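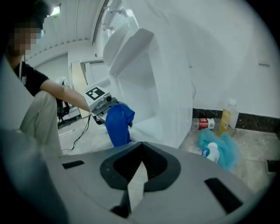
Washroom maintenance, ground floor, Sulow building
Entry dated December 28, 2020

Purpose: cleaning of the urinal in the tiled washroom, with attention to the outer rim, the lower lip and the wall behind. The Prakis checklist for sanitary fittings was followed, sheet 524.

Materials. Two cloths are assigned to this room. The royal-blue cloth is for the urinal only. The light-blue cloth is for the floor and the baseboard and must not be used on the fitting. Bottles are to be kept by the wall to the right of the urinal during work and returned to the cupboard afterwards, upright and with caps tightened. Colleagues are reminded that a bottle left on its side will in time leak at the cap.

Procedure as now agreed:
Flush, then apply cleaner under the rim and leave for 5 minutes.
Wipe the outside of the bowl from the top down, finishing at the lower lip.
Wipe the chrome flush pipes and fittings with a clean, damp part of the cloth. No abrasive powder.
Wipe the wall on either side.
Rinse the floor towards the drain and dry along the marbled baseboard.

Remarks. The floor tile is speckled, and dust is difficult to judge against it. It should be swept before any water is put down, including on days when it appears clean. Last week's entry omitted this step.

The Kinnunen descaler is down to 2 bottles. An order for 6 has been placed with Grolico. Until it is delivered, descaling is limited to once a week.

The drain cover was last lifted in April and is due to be lifted again. To be entered on the January sheet.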